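Jorbridge Periodicals Forum
Collections and Cataloguing > Morsy quarterly, numbering of the final issues

registrar_zn
Members are asked to note that the catalogue entry for the art quarterly Morsy has been revised. The run is now recorded as 25 issues, with the double number counted once.
Zanele Naidoo

a.oyewole
I must respectfully disagree. The Zulau index lists the double number under two headings, and the March supplement carries its own cover and editor's note.
Asabe Oyewole

finora_reader
Our copy of the supplement has 40 pages and no issue number. I would support a separate entry for it.

registrar_zn
The supplement will be listed separately. The double number will remain a single entry, as it was bound and sold as one.

a.oyewole
Noted. I should be grateful if my objection were kept on record.

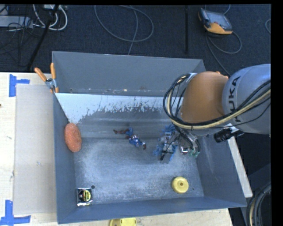 Grey metal bin on a wooden tabletop, June 2022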